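Otcombe hall gets its floor back, and now has to find its lids

The long-running saga of the Otcombe hall kitchen has entered what the hall's newsletter calls "the sorting phase", which will come as a surprise to anyone who thought it had been in that phase since August.

The kitchen cupboards at the hall on Plisville Road were emptied last month so that the old shelving could come out. The contents went into the main room, where they have been getting in the way of the dance class ever since. A final tally, pinned to the noticeboard by the door, puts the total at 996 items, including cutlery but leaving out a drawer of rubber bands that had fused into a single object.

The hall was built for the Gerlach biscuit works as a canteen, and much of what is in the cupboards seems to have come with it. There are enough saucers to serve tea to 900, provided that most of them don't mind going without a cup. There are also 28 teapots, of which 10 pour. The others dribble, and have done so at weddings, wakes and parish meetings for as long as anyone can remember.

The real trouble is with the clear stuff. Glass plates, glass lids, plastic tubs and the lids of plastic tubs have been stored together for years on the grounds that they were all see-through, and sorting them has proved slow. The lids don't fit the tubs. Some of the plates may be lids. One large round piece has been claimed by both camps, and has been moved from pile to pile several times without anybody finding a dish to go with it.

Laying things out on bare wood has not made it any easier. A big clear circle on pale boards is mostly a matter of faith, with a thin grey curve of rim to go on and very little else. Helpers have been asked to put a tea towel under anything transparent before they walk away from it, a rule brought in after a cake stand was found by somebody's elbow.

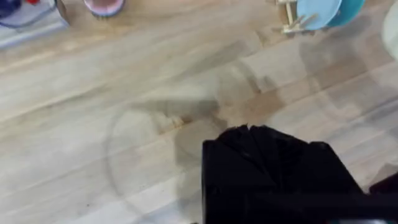

What happens to it all

The plan is to keep roughly half. Anything chipped goes, as does anything whose use can't be agreed on by two people within a minute. That second test has already done for a wire contraption from the back of the bottom cupboard, which was put forward as an egg slicer, a toast rack and part of a bicycle.

Clear containers that do have a matching lid will be kept for dry goods and labelled on the front, the old system of labelling the lid having led to an incident with the salt and a tray of shortbread. Plastic tubs without a lid will be offered to the playgroup for paint. Spare lids will be held for one more month in case their other halves turn up, after which they go to the reuse shop at Jullby, which says it will take them but would rather have the teapots.

The new shelves are up and painted, in a shade the tin describes as oatmeal. They are shallower than the old ones, so nothing can be put behind anything else. This was requested by everyone who has ever had to fetch the big urn.

Residents who think they may have left a dish at the hall after a supper, a sale or a christening are welcome to come and look for it. The doors are open from 2 pm most afternoons while the sorting goes on. Please bring a description of the dish, and its lid if you have it - "glass, round" will not be accepted.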